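What the Honeybee Knows About Getting Home

March 2022
114 shares
30 comments

A honeybee can fly out across a paddock, wander from flower to flower in a path that looks like scribble, and then head straight back to the hive. It does this with a brain smaller than a sesame seed – and it manages on dull days, in gusty wind and over country it has never crossed before.

For a small group at the Farahani Institute in Stadwood, that trip home is the most exciting problem in artificial intelligence. Their project, called Tovside, borrows the bee's method to build software that keeps track of where it is without a map or a satellite signal.

The idea is lovely in its simplicity. Bees seem to keep a running tally of direction and distance, drawn from the pattern of light in the sky and the way the ground streams past their eyes. Biologists call it path integration. Tovside copies the layout of that circuit into a neural network, and the whole network has just 2839 artificial neurons. Plenty of phone apps carry far more than that to sort your holiday snaps!

What thrilled me was how little training it needed. A conventional network might chew through huge piles of examples before it can find its way around a simulated field. Tovside starts with its wiring mostly in place, much as a young bee does, and only has to tune it. After 80 practice flights in simulation it was coming home reliably, even when the team switched off one of its light sensors halfway through.

The next step is the real world, with all its bumps and glare. The group has a test site at Firkby, an old orchard with rows of trees that all look maddeningly alike, and outdoor trials are planned for June.

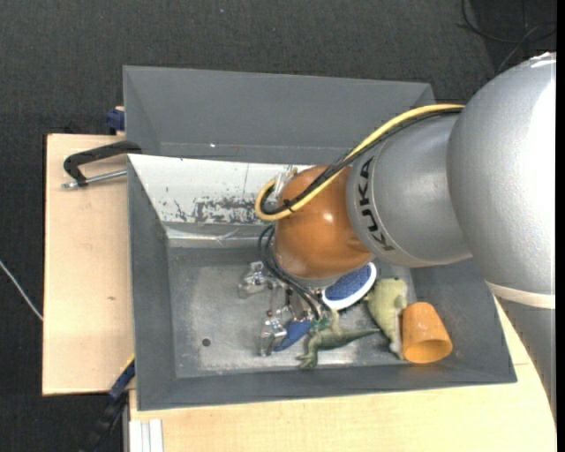

Farahani was quick to add that a bee-sized network won't be writing poetry or reading X-rays, and that the big general systems still have their place. The hope is for cheap, frugal machines that do one thing well on a tiny battery – checking crops, say, or searching bushland where the signal drops out.

There's a lot still to learn. Bees also recognise landmarks, and how they weigh a familiar tree against their own running tally is an open question. The team wants to tackle that next, starting with the orchard gate.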